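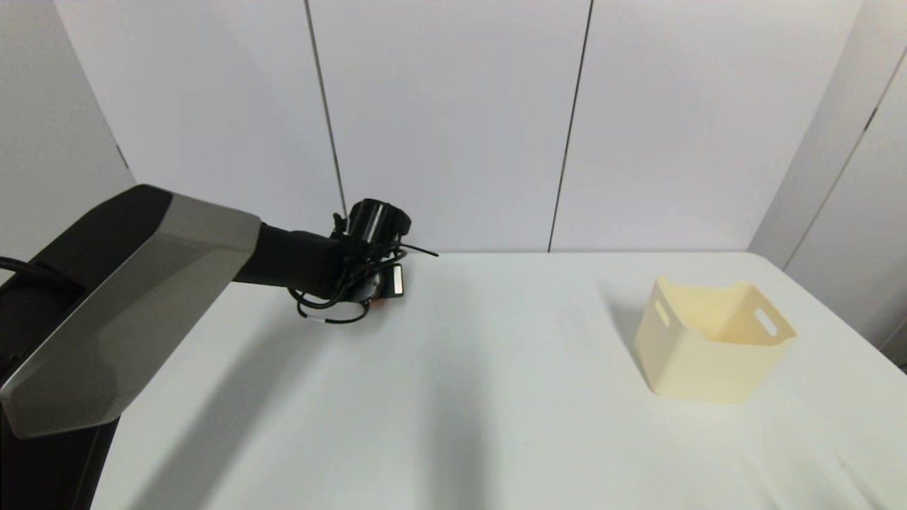 Equipment plan for the Kelside tabletop cell. Last revised 30 Mar 2018 by Leire Quintana.

## What's in this folder

- `needs.csv`: everything we want to buy, one row per item
- `quotes/`: supplier quotes as received, unedited
- `budget.csv`: approved amounts by quarter

## Status

| Item | Qty | Supplier | State |
|---|---|---|---|
| Second arm, same model | 1 | Doltau | quote in |
| Spare gripper fingers, pairs | 3 | Doltau | ordered |
| Cable sleeve and clips for the wrist | 2 | Stastow | waiting for quote |
| Open plastic baskets with side handles | 2 | any | buy locally |

The cable sleeve comes first. Wiring hangs in loops under the forearm and around the gripper, and we don't want a second arm set up the same way. Osaze Obi has the lengths.

White table and white wall panels stay as they are. Do not budget for new ones.

## Rules

Anything over $1,000 needs a signature from Friederike Teuber before the order goes out. Below that, add the row and tell Osaze.

Prices are in US dollars without shipping. Doltau quotes expire at the end of September, Stastow's don't say.

## Open

- Service contract: per arm or per site?
- `budget.csv` still has the old Danladi line in it. Ignore it.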